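About Jitetti

Jitetti is a small wine importer and tasting school. We started with 12 cases from one grower and a rented storage unit. Today we carry 200 wines and sell to restaurants, corner shops and people who order for home.

We buy from family growers, mostly in hill country, and we visit each one before we place an order. If we wouldn't drink it with dinner, we don't list it.

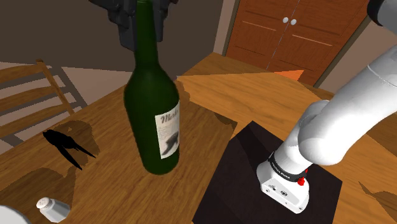
A green glass bottle with a cream label, on a wooden table.

24 shares · 2 comments

Our school is called Notside. Classes run in the evening, last 2 hours and need no background — just bring a pen. The beginner course covers grapes, labels, storage and how to order from a long list. Groups are kept to 12.

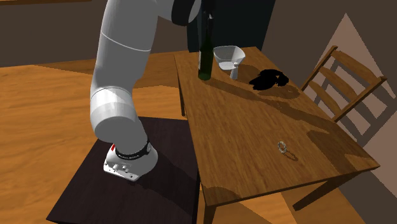

The dark square tabletop.

The warehouse is on Magbanua Street and holds 800 cases at a steady temperature. Orders placed before noon go out the same day. Pickup is free — ring the bell at the side door. We close for stock count in January.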